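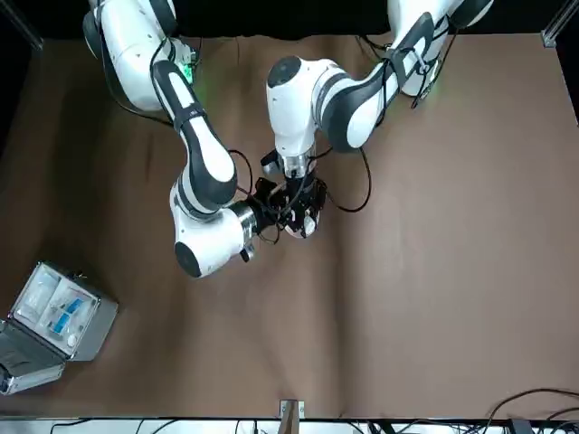 Fudwood Dragway is getting a 1,000-foot small-tire race this fall, and I have been grinning about it since I heard! Ruba Qaisi, who runs the Banton shop car, called me last night to say she's in, and we ended up talking for way too long about gearing and who else might show. I took notes the whole time on the back of a sheet of brown paper, the same wrinkly tan kind you see spread over that tabletop, and now half my kitchen roll is covered in tire pressures. (Sorry, kitchen.) But I did get the good stuff down.

So, the basics. It's a 16-car field, no-time start, on the same lane prep Fudwood used for its bracket finals. Entry is $300 if you sign up ahead and $600 at the gate, so do yourself a favor and sign up ahead. Briltell is putting up the purse and Thibodeaux is bringing the fuel truck again, which makes me very happy after the long drive we all had to make for race gas in the spring.

Ruba's Banton car is the one I'd watch. You may remember it as the silver hatchback that kept blowing the tires off at the 60-foot mark back in June. She has swapped the rear end and moved a bunch of weight around, and she told me the thing finally leaves straight. "I'd still like another weekend with it," she said, "but I always want another weekend." Same here, Ruba, and I only drive a pickup.

I do have one small gripe. The track is running this on the same night as the junior dragster banquet, and plenty of racing families in our area have a foot in both. I asked at the tower if one of them could move and got a shrug. If you have a kid picking up a trophy, the plan is for first-round eliminations to start after dark, so you might pull off both if you hustle (and if you don't mind racing in your nice shirt).

Parking is in the lower lot, and trailers go in by the creek gate, not the front. Last time somebody tried to swing a 40-foot stacker through the front entrance and we all sat on the county road listening to him back up. Bring a chair, too. The bleachers on the left side are still roped off for repairs, and the word I got is that they won't open again until December.

By the way, the spring points race drew 1,839 paid fans, the best crowd I've seen out there in years, and I'd love for us to beat it. I'll be down by the water box with a corn dog, so come say hi. I'm hoping to have the full entry list up before race week, and if you're thinking about entering, drop your car number in the comments and I'll pass it along.

Posted 2023-10-16 in Local Racing, Drag Strip News
14 comments | 37 shares
Contact Us | Back to top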